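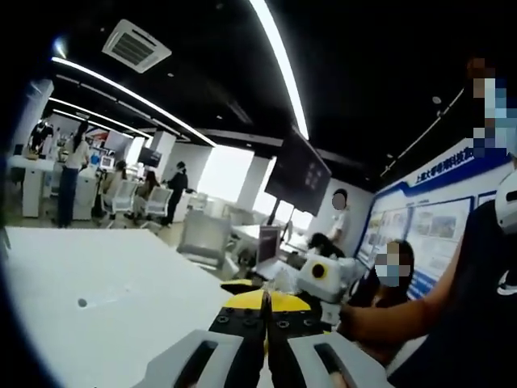

Grease the gripper before it asks

I love fingertips. On any hand-held gripper they do all the touching, and they are the last thing most teams look at. We'll happily spend 200 minutes arguing over software and then bolt on a worn pair of tips without a glance!

My view is that the jaw deserves a logbook of its own. At Vorkbridge we check ours every 200 cycles: close the fingers slowly, look at the gap against a bright background, and feel for play in the plates. Every 1000 cycles the tips come off, the bolts come out and the slides get cleaned (a soft brush, please, never a screwdriver). It takes 7 minutes once you know the order.

Some people call this fussing. I think it's the best part of the job. You learn a machine through your hands, and a jaw that has drifted tells you plenty about how it's been used. Our Eltix sheet has a column for remarks, and I'd keep that one even if all the others went.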